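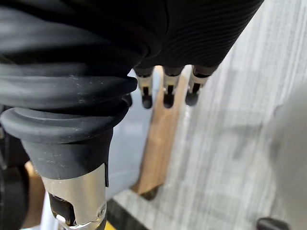 How do you store shoe trays so they don't end up cracked or lost? Keep them in a single layer on a shelf at waist height, and put anything that has to travel with them in a bin on the floor beside it.

Setting up a shelf and bin for shoe trays

These notes come from the stockroom at Drevbridge, where we keep black shoe-shaped trays on yellow shelving. Any sturdy open shelf will do.

1. Clear the top shelf. Wipe it down and let it dry before anything goes back.

2. Lay the trays in a row, rim up, all pointing the same way. Five fit on our top shelf. Start at the far end and work toward yourself, so you never have to reach over one tray to place the next.

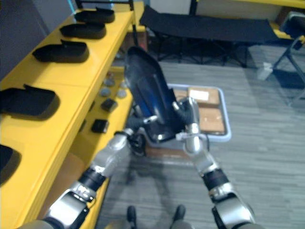
Leave a finger's width between rims. Trays that touch tend to catch on each other when you lift one out – that is how most of ours got scratched.

3. Use the lower shelf for small parts. Group them by shape: round pieces together, square pieces together. Don't stack them, or the bottom ones get forgotten.

4. Stand a plastic bin on the floor near the shelf. Cardboard boxes go in first, flat side down, with labels facing up so they can be read from above.

5. Pick up large or curved pieces with both hands, one at each side, and lower them in last. Nothing heavy should sit on top of them.

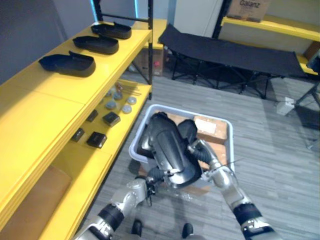
6. Pick up loose plastic wrap and flatten any spare cardboard. Ours goes on the lowest shelf until collection at 5.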